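Cahier d'atelier – traitement du fonds Drovora
7 juillet 2024

Repris ce matin le fonds Drovora là où je l'avais laissé vendredi. Je note tout ici au propre, parce que mes feuilles volantes commencent à se perdre dans les boîtes, et que les collègues doivent pouvoir continuer sans moi.

État général : quatre boîtes dépouillées, trois qui attendent encore. Dans les boîtes 1 et 2, la correspondance est presque entièrement dans l'ordre du dépôt. Dans la boîte 3, quelqu'un a reclassé par correspondant, avec des chemises bleues, et dans la 4 il n'y a plus d'ordre du tout. J'ai décidé de ne pas défaire le classement des chemises bleues. Il n'est pas d'origine, mais il est ancien, et il est cité dans l'inventaire manuscrit.

Question des enveloppes. Beaucoup de lettres ne portent pas de date et seul le cachet postal permet de les situer. Je garde donc chaque enveloppe derrière sa lettre, même vide, même déchirée. Pour celles dont le cachet est illisible, je mets « s. d. » et je ne devine pas. En janvier j'avais proposé des dates au crayon sur quelques chemises : elles sont à vérifier toutes, je n'ai plus confiance dans la moitié.

Les lettres envoyées de Sullby posent un problème particulier. Le papier est très mince, écrit des deux côtés, et l'encre a traversé. À la lumière rasante on arrive à lire le recto, le verso beaucoup moins bien. J'ai essayé de poser une feuille noire dessous, le résultat est meilleur. À refaire pour la numérisation.

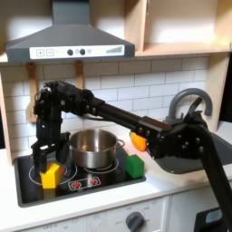 Bras au-dessus de la plaque de gauche, bloc jaune.

Agrafes et trombones : j'ai enlevé tout ce qui était rouillé dans les boîtes 1 et 2. Les agrafes demandent de la patience, il faut ouvrir les deux pattes par derrière avec la spatule fine et ne jamais tirer. Une lettre a un petit trou de plus par ma faute, je l'ai indiqué sur la fiche. Les épingles sont conservées à part dans une pochette, avec la cote de la pièce, car pour deux liasses elles sont la seule preuve que les feuillets allaient ensemble.

Conditionnement : les chemises Flasuta sont arrivées, format correct. Je mets jusqu'à 15 lettres par chemise, pas davantage, sinon le dos se déforme et les coins s'abîment. Pour les cartes postales je préfère les pochettes transparentes, une carte par pochette. La commande de boîtes n'est pas complète. Il manque le modèle plat, et j'en ai besoin pour les deux registres qui n'entrent nulle part.

Cotes. Après hésitation je reste avec la numérotation continue, sans lettre pour les sous-séries. Les sous-séries seront décrites dans l'instrument de recherche et cela suffit. Proposition actuelle :
correspondance familiale
correspondance d'affaires (Sullby, puis divers)
comptes et quittances
papiers non identifiés

Je voudrais que la dernière partie reste petite. Pour l'instant elle contient surtout des brouillons sans destinataire, une liste de semences et un cahier d'écolier dont les pages du milieu ont été arrachées.
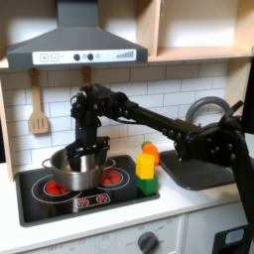

Pour la saisie, je travaille dans Ren. Le champ « présentation du contenu » accepte les textes longs, mais il supprime les retours à la ligne quand on enregistre, donc j'écris d'un seul bloc et je sépare par des points-virgules. Attention aussi aux apostrophes : si l'on colle depuis un traitement de texte, elles deviennent des points d'interrogation. J'ai corrigé sept notices à la main avant de comprendre d'où cela venait. Maintenant je passe d'abord par un fichier texte simple.

Orthographe des noms : dans les lettres, le même nom de famille est écrit de trois manières. J'ai retenu la forme de la signature comme forme principale et j'ai mis les autres en renvoi. Je ne corrige pas dans les citations.

Encore un doute sur la communicabilité. Dans la boîte 4 il y a un petit dossier médical, glissé entre deux quittances. Je l'ai mis sous enveloppe fermée avec une mention, en attendant une décision. Merci de ne pas l'ouvrir pour le récolement – la cote est inscrite à l'extérieur.

Reste à faire :
vérifier les dates au crayon
relancer pour les boîtes plates
comparer l'inventaire manuscrit avec les chemises bleues, pièce par pièce
refaire l'essai avec la feuille noire sur une lettre moins fragile
commencer la boîte 5, où j'ai vu en ouvrant une odeur de moisi – à isoler avant de toucher au reste

(Relu : on ne voit pas une odeur, je sais. Je laisse.) Les gants sont dans le tiroir de gauche, la spatule fine est avec eux.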